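4.2 Kitchen chores at reduced scale

Whether a low-cost arm can do useful kitchen work is hard to answer in a real kitchen. Counters differ in height, drawers stick, and an arm strong enough to lift a full pot is also strong enough to break a cabinet door. We therefore followed Escobar's earlier practice and moved the chores to a toy kitchen. The objects are light and the reach is short, and a failed attempt costs a few seconds of cleanup. What remains hard is the part we care about: finding the object, getting a hold on it, and putting it where the instruction says.

The task set has four groups. In the first, the arm moves a pot or pan between the sink and a burner. In the second, it places a lid on a pot or takes one off. The third covers utensils that start on a hook and must end on the counter. The fourth covers doors and knobs. Each group was recorded by two operators, Stovier and Collado, who drove the arm by hand control and were told to work at a normal pace. The full collection holds 3000 demonstrations. We kept 335 start positions out of training and used them only for testing.

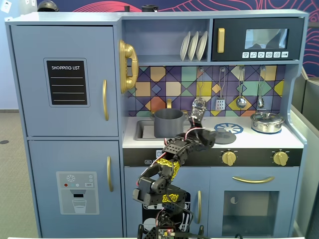
Layout was changed between recording blocks. Cookware was moved, lids were put down at different places on the counter, and utensils were swapped between hooks. We did not mark positions with tape or use any fixture to line up the arm with the kitchen. After each block the base was shifted by hand, so a policy that simply replays joint positions has little chance of finishing a task. Figure 4 shows one layout.

Results differ a great deal by group. Moving cookware was the easiest. The policy usually picked the nearer side of the rim and closed on it without a second try, and most of the failures came at the end, when the pot was released too early and tipped. Lids were harder. A lid lying flat leaves little to hold except the knob, and small errors in height made the fingers close above it or push it away. Once a lid had slid against the backsplash the policy rarely got it back.

Utensils gave the lowest scores. The handles are thin and shiny, and the arm itself often blocks part of the hook rail during the approach. A typical failed run reaches the right utensil, grips it well, and then pulls straight out instead of lifting first. The Stekerach baseline fails the same way. Adding 409 corrective demonstrations, in which the operator took over after the bad pull, helped on the ladle but did not help on the whisk.

Doors and knobs fell in between – opening was fairly reliable, while turning a knob to a given setting was not. The gripper has no sense of touch, and a knob that slips looks much like a knob that turns. We left the Cusov force estimator out of these runs to keep the comparison fair, and return to it in Section 5.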